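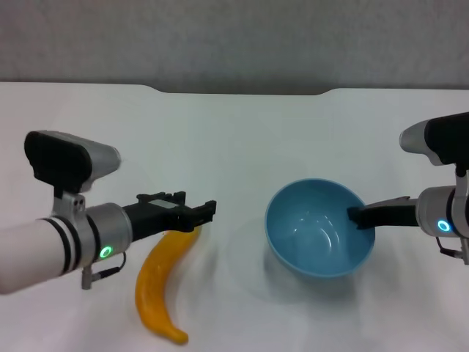 White work surface with a shallow cut-out in the back edge, against a grey wall.

Staneline Bench Covering, White, Matte
Product code: 2096
Supplied by: Stikport
Unit: roll

Overview

Staneline Bench Covering is a heavy sheet material for tables used in school kitchens, community halls, craft rooms and training centres. It is laid over an existing table and held at the underside with clips or tape. The matte finish reduces glare under ceiling lights and is suited to rooms where the same furniture serves for meals in the morning and paperwork in the afternoon.

The covering is stocked in white only. Enquiries about the former grey and cream colours should be directed to the Drornby warehouse, which holds a small quantity of part rolls.

Fitting

Unroll the covering on a clean floor and leave it flat overnight before cutting. Material that is fitted straight from the roll may show creases for several days, particularly at the corners. Allow enough overhang on each side to reach the underside of the table. Curved or notched edges should be cut from a paper template, and the template kept for replacement covers.

Do not use a hot iron. Stubborn creases may be eased with a warm, damp cloth laid over the surface and smoothed by hand towards the nearest edge.
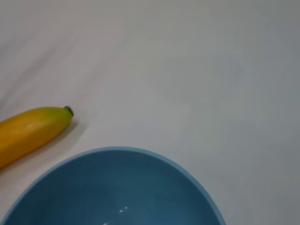 Care and cleaning

Wipe down after each use with mild dish soap and warm water. Fruit juice, tea and curry paste should be removed promptly, as the pale colour will hold a stain if it is left to dry. Bleach and abrasive creams damage the finish and are not covered by the warranty. Cutting boards must be used for all knife work, and hot pans placed on a trivet.

Covers that are taken off between terms should be rolled with the finished side outward and stored upright. Folding leaves a permanent line.

Warranty

The covering is warranted for 2 years against splitting and peeling in normal indoor use. Outdoor use, knife damage and fading from direct sun are excluded. Claims require the product code, the original invoice and a sample cut from the affected area.

Ordering

Orders are accepted from schools, councils and registered organisations on account, and from the public by prepayment. Ekanayake clips are sold separately in packs of 2. Cut lengths cannot be returned.

The Drornby warehouse is closed for stocktaking in December. Account enquiries: Karthik Sheikh, Institutional Sales, Stikport. Samples are available on request at no charge.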